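Notebook, Friday 24/12/2021
Eridbridge, back office, heating off at noon as advertised

Markets shut early, so no excuse left for not writing up the rebalancing test. I have put it off since September on the grounds that the numbers might improve if left alone. They have been left alone and they have not.

For anyone reading this after the holidays: the question was whether the bond ladder does better if we top it up on a fixed date every month, or only when it has drifted a set distance from target. The paper portfolio is the usual one, with Tokar as the stand-in for the dull end and Najjar for the exciting end. Dealing costs are charged at the rate we really pay, not the rate in the brochure.

Runs done: 175. Usable runs: fewer. The first batch had the coupon dates a day late, so every payment arrived after the money had already been spent. A realistic model of my household, but no good for this. Thrown out and rerun. The old output is still in the shared folder with "DO NOT USE" in the file name, and I see from the log that it has been opened twice this week.

Results so far, drift rule against calendar rule:

Calendar rule trades more, costs more, and ends up in very nearly the same place. Drift rule sits on its hands for long stretches and then does everything in one afternoon. On total return there is a whisker in it, in favour of drift. I would not bet my own money on the whisker, and I've told the drift spreadsheet so.

The gap in costs is firmer. Over the whole test the calendar rule placed 2,427 trades. I checked that twice because it looked silly. A good half of them are tiny, moving sums that would not cover the postage on the contract note. Putting a floor under the trade size gets rid of most of these and closes much of the gap, so some of what I have been calling the advantage of the drift rule is only the disadvantage of trading in crumbs. Should have spotted that in the autumn.

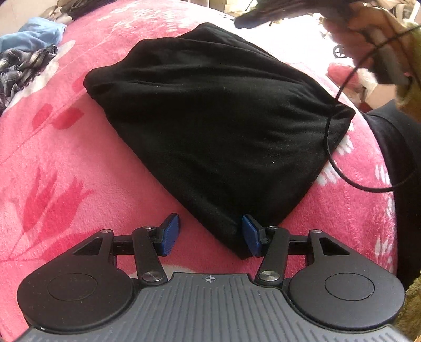
With the floor in, set at 100 pounds, the two rules are hard to tell apart in quiet years. In rough ones they part company. The drift rule buys more of whatever has just been beaten up, which looks brave on a chart and would feel like something else on the telephone to a client. I have not found a way to put that telephone call into the model. Suggestions welcome, written legibly.

Things that went wrong, in no order:

Flarnik prices went missing for part of the sample. The feed fills the hole with the last known price, so for a while we owned the calmest asset in Europe. The model loved it and bought more every chance it had. Patched by switching Flarnik off when the price has not moved for five days. Crude, works.

Inflation column was being read as a fraction in one sheet and a percentage in another. Under the second version everyone was ruined by the spring.

Rounding. I rounded holdings to whole units at the wrong step and lost 56 pence per run into thin air. Fixed, though I'd still like to know where it went.

Rates. The sample is mostly years of falling rates, when a bond ladder could be managed by a reasonably alert dog. I keep writing this in the margin and then carrying on as though I had not. If the Bank keeps going after last week's rise, the next stretch will look nothing like the bit we tested on. I want a version with rates going up steadily and one with them going up in a panic. The steady one is built. The panic one needs someone to decide how big a panic, and I would prefer that not to be me on Christmas Eve.

Also tried a mixed rule: look once a month, trade only if it has drifted. Half a day to code, and it came out between the other two on everything, like a child asked to choose between its parents. Fewer trades than calendar, less lumpy than drift. It is probably what we will end up doing — mainly for the reason that it can be explained to people in one sentence.

Tax not included anywhere. I know. It is on the list, under the item about the printer.

To do, January:

Rerun everything with the floor at two other sizes.
Finish the panic version.
Check that the Najjar dividends are going in on the pay date (I think they are; I thought the coupons were too).
Delete the DO NOT USE folder before somebody writes a report from it.
Ask for the cost figures for smaller accounts. The ones I have are for the big ones, and the floor will bite much harder lower down.

Left the steady rate run going on the old machine. It says it needs roughly nine hours, which in the past has meant anything up to Tuesday. Please do not switch it off to plug in the kettle.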